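# Cuaderno de banco: dedos Vikard contra dedos Rakena, marzo

Empezamos a las 9:40 con los dos brazos ya referenciados.
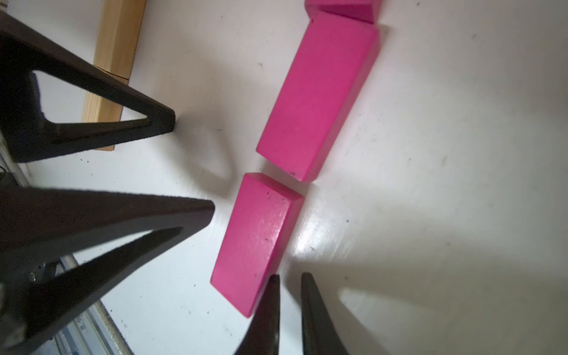 Hoy tocaba por fin la comparación que llevaba semanas queriendo hacer: los dedos Vikard en un brazo y los Rakena en el otro, mismo controlador (el Jaris), misma mesa y mismas piezas. ¡Qué gusto tener los dos montajes vivos a la vez! La prueba base es la fila de bloques: recoger uno por un extremo sin mover el vecino y devolverlo a su sitio. Los tres bloques rosas van casi punta con punta, en diagonal, y entre el segundo y el tercero queda un hueco pequeño, que es justo lo que me interesa, porque ahí se ve enseguida si un dedo es demasiado grueso para entrar. Los dedos huecos triangulares del otro brazo llegan por la izquierda y ocupan muchísimo campo cuando los dos brazos trabajan cerca.

## Configuración

- Controlador Jaris, lazo a 1,000 kHz en los dos brazos.
- Cámara de muñeca, exposición fija, sin balance automático.
- Fuerza de cierre: nivel 2 en ambas pinzas (el 3 lo dejo para otro día).
- Intentos por pinza: 12 por posición de agarre.
- Soporte de muñeca Cusard, el corto. El largo vibra al frenar y no lo he vuelto a montar.

## Lo que va saliendo

Las Vikard me están encantando. Cierran suave, el par llega sin escalón y al apretar un bloque por los lados largos lo centran solas, con un pequeño giro que se nota hasta en la gráfica de corriente. De los 12 intentos por el centro del bloque salieron los 12. Por el extremo fallaron dos, los dos por entrar con la muñeca mal girada (error mío en la pose de aproximación, ya corregido en el script).

Las Rakena son otra historia, más bruscas pero muy repetibles. El contacto se detecta antes y la posición final varía poquísimo de un cierre a otro. Donde sufren es en el hueco entre bloques: el dedo entra, sí, pero empuja al vecino casi siempre y la fila acaba torcida. Con la fila torcida el siguiente intento ya no vale, así que hay que recolocar a mano y se va el tiempo. Probé a entrar con la pinza inclinada y mejora bastante. Apuntado para repetir con más calma.

Latencia de cierre de las Rakena: casi 449 ms desde la orden hasta contacto estable. De las Vikard no me fío todavía del número, el umbral de contacto estaba puesto para los dedos antiguos y dispara tarde.

## Cámara

Ojo con los reflejos. Con la lámpara donde está, sale una mancha de brillo en la mesa a la derecha del tercer bloque, y la cara superior de ese bloque también brilla. El segmentador por color lo lleva bien en el rosa mate y se come un trozo de máscara en la parte clara. Bajar la exposición arregla el brillo y estropea la cara lateral oscura, que se confunde con la sombra. Voy a probar un difusor de papel vegetal antes de tocar nada en el código.

Las sombras de los dedos sobre el blanco también cuentan: son grises, anchas y con el mismo contorno que el dedo, y el detector de bordes se las traga encantado. Idea que me gusta mucho: aprovecharlas para estimar la altura de la pinza. Con la lámpara fija debería salir algo usable, ¡y gratis!

Pasar un trapo por la mesa antes de cada serie. Las motitas de la mitad derecha aparecen como puntos sueltos en la máscara de fondo y luego me vuelvo loco buscando ruido del sensor.

## Pendiente

- [ ] Recalibrar umbral de contacto de las Vikard y repetir latencia.
- [ ] Rakena inclinada, otra serie de 12 en el hueco.
- [ ] Difusor en la lámpara, comparar máscaras con y sin.
- [ ] Zona de exclusión entre brazos en el Jaris: ahora está a ojo y con los dedos triangulares tan adelantados me pone nervioso.
- [ ] Probar nivel 3 de fuerza sobre un bloque que no importe marcar.

16:15, brazos en reposo y registros copiados. La carpeta de las Rakena tiene el nombre cambiado con la de las Vikard en la primera serie; lo arreglo mañana antes de sacar las gráficas.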